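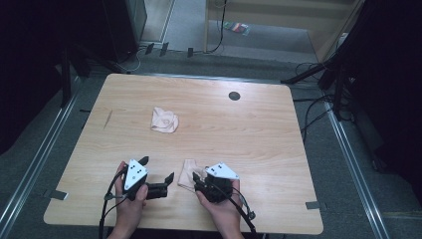
Ticket opened by the Stoddale collection room, status now: resolved, keeping it open until Tuesday in case it comes back. The short version is that cloth folding episodes were uploading fine but the right gripper's pose would jump sideways for a few samples and then snap back. We run the two-handed grippers with the white triangular marker plates on top, and the tracking depends on seeing the black dots on those plates. The jumps showed up mostly with the right plate tilted over and its point facing right, jaws pressed down on the beige cloth. Left gripper was clean through all of it.

Numbers so far: 3,673 episodes in the June batch, 17 flagged by the Stitus checker, all of them cloth. Not a big share, but a jump in the middle of a pinch is just the kind of example we don't want a policy learning from!

Tried, in order:

1. Restarted the tracking service. No change.

2. Swapped the two USB ports. The problem stayed with the right gripper, so the port is off the hook.

3. Wiped both marker plates with a dry microfiber. No change, though the left one did come up nicely.

4. Checked the jaw-width channel against the pose channel. Width is smooth right through every jump. That was the first really useful clue - the gripper was reporting fine and only the pose was wrong.

5. Replayed all 17 flagged episodes at quarter speed. Every jump starts when the wrist rolls past a certain angle.

6. Opened the plate definition file. Found it! The right gripper was loading the geometry for the older plate, where two of the dots sit slightly closer together. Seen flat, the solver copes. Seen at a steep tilt, it picks the wrong solution and hops over to it.

Fix: loaded the current plate file for the right gripper, recalibrated, restarted the session.

Retest: recorded a fresh set of pinch, lift and fold with deliberately ugly wrist angles. Zero jumps. The traces are lovely, please go look at them if you have a minute.

Reply from Tripathi support, 4:10 p.m.: Great find. Please don't delete the flagged episodes. The raw video is good, so we can re-solve the poses with the correct file and you get your examples back. Can you confirm which episodes were recorded with the old file?

Reply from Stoddale: Everything after the config was copied to this station, so around 900 episodes. Happy to have them all re-solved and not only the flagged ones - smaller errors may be sitting under the checker's threshold. List is in the shared folder.

Still to do: add a plate version check at session start, re-run the checker on the re-solved set, and look at the config on the second station before anyone records there.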